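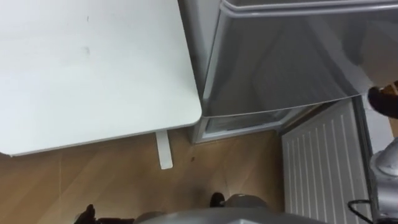 2 min read

Jan 15, 2026

The Zurkby open house promised "a kitchen that works for real families." I paid 3 dollars for parking and went to find out.

The corner with the table is the part they push hardest. It's a plain white top with rounded corners, set right beside a stainless-steel fridge, and the leaflet calls this the Limenen layout. I call it a table next to a fridge. The top already has a grey smudge on it, and white matte surfaces keep every one of those.

I do like the wood floor. It's a warm light brown with a few scuffs, so at least it looks walked on.

The radiator bothers me more. Heat that close to a fridge seems like a poor plan, and when I asked, I was told it had "never come up." Maybe so — the place has only been open to visitors since April.

Bailly, two streets over, shows a smaller kitchen with no slogans. I'd see that one first and decide about Zurkby afterward.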